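Startseite > Veranstaltungen > Vortragsreihe > Sprechernotizen
Rubrik: Lernende Systeme / Datenerhebung
2 Kommentare

Folie 4: Erhebung von Beispielen in der Simulation

Begrüßung der Gäste von Trevaskis. Hinweis, dass Fragen nach jedem Abschnitt zugelassen sind.

Im Projekt Plarnico werden Greifbeispiele in simulierten Wohnräumen aufgezeichnet. Der Bestand umfasst derzeit 1,321 Episoden, vorgesehen sind 2,000. Der Arm steht auf einem Schrank neben dem Bett, der Greifer wird über das dunkelbraune Kissen geführt. Buch und Tablet verbleiben auf dem Laken.
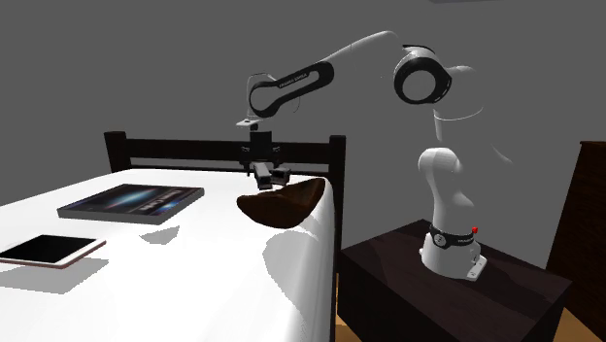 Saimi Suominen gab in der Vorbesprechung zu bedenken, dass fehlgeschlagene Versuche nicht gelöscht werden dürften; ein Modell, das ausschließlich gelungene Griffe kenne, finde nach einem Fehler nicht zurück. Dem Einwand wurde entsprochen. Abgebrochene Episoden werden seither gesondert gekennzeichnet.

(Pause, Folie 5)

Jede Episode wird aus mehreren Blickwinkeln gespeichert. Nahansichten zeigen den Greifer vielfach nur in Teilen, sind für die letzten Zentimeter einer Annäherung jedoch unverzichtbar. Die Prüfung der Stichproben, je 50 Episoden, obliegt Gebremedhin Berhe.
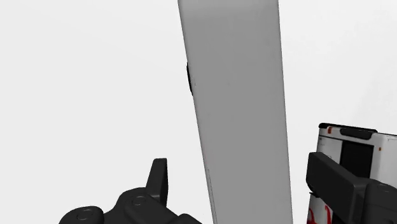 Abb. 2: Nahansicht mit Greiferteilen und grauer Platte, Simulation

Überleitung zu Folie 6: Aufteilung in Trainings- und Prüfdaten, Übergabeformat Fleteo. Bei Zeitmangel Folie 7 überspringen.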